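Notebook - teleoperation, kitchen bay
Saturday, afternoon session
Entry by: Siiri Koivisto
Project: Zistska, refrigerator tasks

Purpose. To record demonstrations by remote control for the refrigerator task set, and to check whether the revised glove mapping from Plitix is fit for regular use. The previous mapping closed the thumb too early, and a large share of the April recordings had to be set aside on that account.

Set-up. The humanoid was placed on the herringbone floor between the desk and the side wall, turned toward the desk, with the refrigerator ahead of it. The desk was cleared before the arm calibration. Arms were brought to the hanging rest pose and held there for 45 seconds while the joint offsets were read. Operators are reminded that the rest pose must be taken with the fingers relaxed and pointing down. A clenched hand at this stage shifts every later grasp.

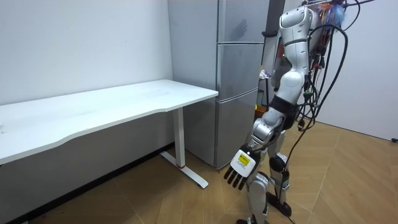
Offsets were within tolerance on the first reading for the legs and on the second for the right arm. The elbow value had drifted slightly from the last session and was saved under the new profile, Bronirska. The old profile has been kept and should not be overwritten.

Cable slack was checked before the operator took control. The robot may turn toward the refrigerator from its start position, but should not be asked to make a full turn with the present harness.

Recording. Right hand only, operator standing, head view on. Demonstrations were limited to flat, light items, as the thin grasp is the weakest part of the current policy. Operators were asked to move at an even pace and to pause briefly once the item was held. A demonstration in which the operator corrected the grip more than twice was to be marked as a fail, even if the item was not dropped.

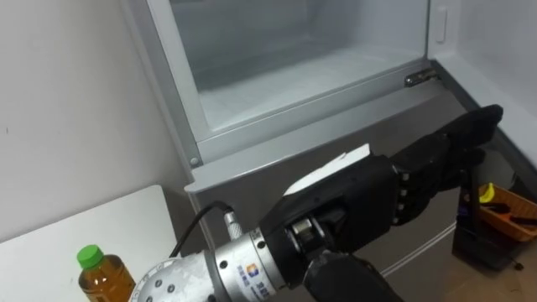

Total for the session: 116 demonstrations, of which 16 were marked as fails. Most of the fails came in the first hour, while the operator was still getting used to the thumb. In 7 cases the glove lost tracking for a moment and the hand opened on its own. These are tagged separately and should be left out of training until Ignacio has been patched - the logger still fills short gaps with the last good value, and the joint traces look cleaner than they should.

Remarks. The new mapping is accepted for flat items. It has not been tried on round ones. Depth remains hard to judge from the head view when the wrist is close to the camera, and two operators have now asked for a side view in the headset.

To do before the next session:
Re-read the right elbow offset from cold.
Replace the glove battery.
Confirm with Plitix which thumb limits apply to the left hand.
Copy the session files to the shared drive and note the profile name in the header.

S.K.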